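Teaching the arm laundry: hand guiding or remote?
Mastuleo forum > Manipulation > Teaching and demos

wallin_v
Posted Oct 16, 2020

I've been showing our arm how to put a shirt in a laundry basket. My mother showed me the same thing once, in 1988, and she would tell you the success rate was poor.

Setup is the Kurian arm with the stock two-finger gripper and a camera at the wrist. I drive it from the next room with the Gudix handset and I only get the wrist view, on the theory that if the robot has to do the job from that picture, I should too. I have 600 demonstrations recorded and the policy trained on them is very good at approaching a shirt. It approaches beautifully. Then it pinches the air next to the collar and carries the air to the basket with great care. 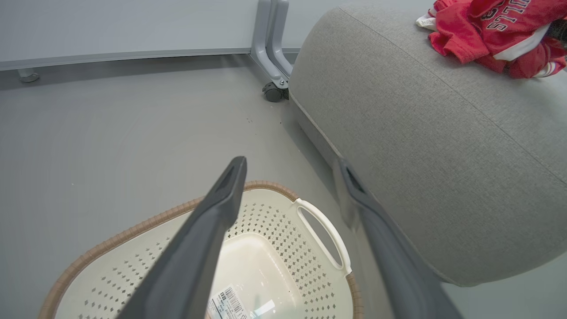 Wrist view over the basket, with the red shirt up on the cushion.

Question for people who have done cloth: do I keep going by remote, or take the arm by the elbow and guide it by hand? I get a feel for the grasp by hand that I never get from the handset.

Vilgot Wallin

softgrip_sal
Hand guiding, every time. You can't feel cloth through a joystick. I did towels both ways, and by remote I was crushing them into the table or missing them. By hand I was fine in an afternoon.

orkov_vus
Disagree with Sal, and I've disagreed with Sal about this since July so we may as well do it here too.

When you guide by hand, your own arm ends up in the wrist camera. Then you train on it, and the policy learns that shirts get picked up when a hairy forearm comes in from the left. We had exactly that at Orkovcombe. It worked great as long as I stood next to it holding my arm out.

Vilgot, post a view with the fingers pointed at the back of the room. I want to see what the camera sees when the basket isn't in it.

Vusumuzi Coetzee

softgrip_sal
Wear a long gray sleeve. Or stand behind the elbow and keep your arms to yourself. I'm not saying it's dignified.

wallin_v
Vus, as requested. No basket, no shirt. Gray uprights, pale wall, a corner, and the cushion on the right.
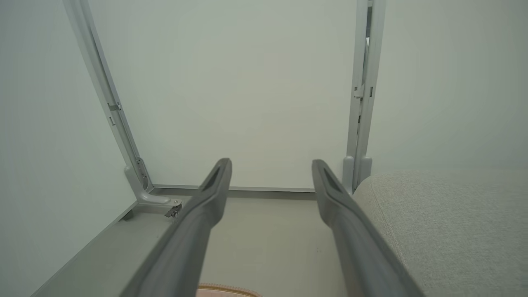
Re: Teaching the arm laundry: hand guiding or remote?

orkov_vus
Thanks, that helps. Look at how little there is to go on. Gray fingers, gray metal, pale walls and a pale cushion. Your shirt in the first one is the only loud thing in the room. I'd bet lunch your policy is heading for "red" and has no opinion about where the fabric folds up enough to grab. Try it with a gray T-shirt and see if it even approaches.

Second thing. When you pinch, do you stop first? Most people driving by remote hover, squint, creep, hover again. The policy copies the hovering faithfully. Go down in one move and close.

wallin_v
I hover. I hover like a man looking for his glasses.

Tried the gray T-shirt. It went to the cushion and attempted to put the cushion in the basket. I owe you lunch.

softgrip_sal
So it's settled then, hand guiding.

orkov_vus
How did you get that from what he wrote

softgrip_sal
He can't hover if he's holding the arm. His back won't allow it.

wallin_v
Compromise: 50 new ones by remote with mixed colors and no hovering, then the same number by hand in a gray sleeve. Train 2 policies, same basket, same cushion. I'll post both sets of results, including any furniture abductions.

kestrel_bench
Lurker here. Before you record the lot, turn the basket a little between takes. Mine learned the handle was always on the right and sulked when it wasn't.

wallin_v
I have not been turning the basket. Going to go turn the basket.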